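Small repairs, long life: a talk with a sock mender

The mending table at Kirui opens at nine, but the woman who runs it is usually there before eight. She likes to have tea first and look at what people left in the basket. For this page we asked if we could sit with her for one morning, and she agreed, on the condition that we bring something to mend. She also asked us not to print her name. "The work is the same work with any name," she said.

She learned to darn from her grandmother, in a village two hours from Kevamau. In that house there was one lamp, and the mending was done near it after supper. "I was seven years old and I did not like it," she told us. "My grandmother pulled out my stitches and gave me the sock again. She did not say anything. I had to find the mistake alone."

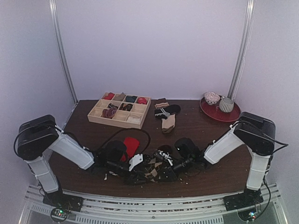
Textile and Repair Group, Kirui Community Workshops

She did not plan to make it her occupation. For 27 years she worked in the office of a shipping firm, and she mended only for her family. When the office closed, a neighbor brought her a wool sweater with a hole in the elbow and paid her with a jar of honey. After this came a coat, and then many socks. "People are ashamed of socks," she said. "They bring the coat first. When they see I am not laughing, they bring the socks."

We asked her what makes a sock worth the trouble. She thought about it for some time before she answered. Wool she will nearly always accept. Thick cotton also, if the heel is still strong around the hole. Very thin socks she gives back. "The thread I put in is stronger than the sock, so it tears again next to my work. I tell the person this. Some of them want it anyway, and then I do it."

Her favorite thread is a wool yarn called Anik, which she buys in balls of 50 grams. She keeps the ends of old balls too, even when they are shorter than her arm. The color does not need to match, in her opinion. A student once asked her for a yellow heel on a black sock, and she was against it, but now she says it was one of the nicest things she made that year.

At home she is strict about order. Socks that wait for mending must be washed and kept as pairs, also when only one of the two has a hole. "If you separate them, you will mend one and never find the other. I have done this myself."
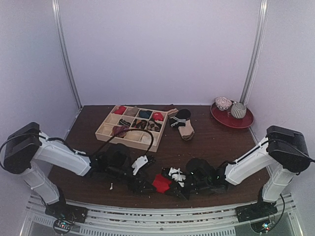

Rolled and folded socks in a wooden organizer with twelve compartments.

In September she began to teach an evening course. The group is small, and most of the students are younger than her own children. They want to go fast, she said, and they pull the thread too tight, so the heel becomes hard like a button. She makes them practice on a piece of old blanket for the first two evenings. One of them complained about it and came back the next week with a darn so flat that she passed it around the table.

We asked if she still pulls out the stitches of other people. She laughed. "Yes, but I say why. My grandmother had more patience with silence than I have."

Our own sock, gray wool with a hole under the big toe, was ready before lunch. She charged us the usual price and wrote it in her notebook.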